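## Sorting hookup wire into baskets

Short lengths of insulated wire tangle when they share a drawer. Perforated plastic baskets work better than lidded boxes: the contents stay visible from above, and dust and clipped strands drop through the floor instead of collecting in the corners.

Use one basket per category, set side by side along the back of the table:

- paired lengths, twisted
- single lengths over 45 cm
- offcuts

Twist red and blue pairs loosely before storing them. Two or three turns is enough. A tight twist leaves a set in the copper and the pair will not lie flat later. 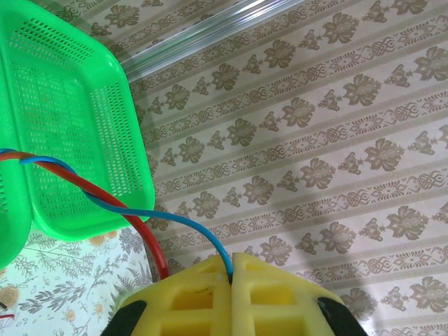 To separate a pair, hold one wire near its end and draw it away slowly at a low angle. Pulling upward lifts the other wire with it and tightens any loop further down. Check the ends for loose strands, which catch in the slots.

Clear the table before sorting. Glassware on a hanging stand can stay if it is well to one side – wire ends whip when a coil is released, and stemmed glasses tip easily.

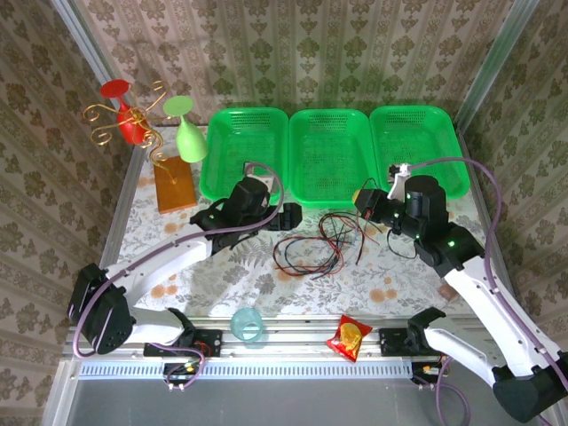

A cloth under the work keeps wire from sliding. Pull it smooth first, then place the baskets with their rims touching so that nothing falls between them.

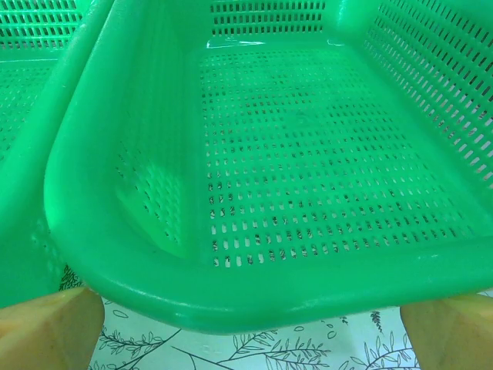 Wash baskets in warm water with a little dish soap. Brush the slots from the underside and dry upside down. Do not stack them damp.

Botond Deák, May 28, 2021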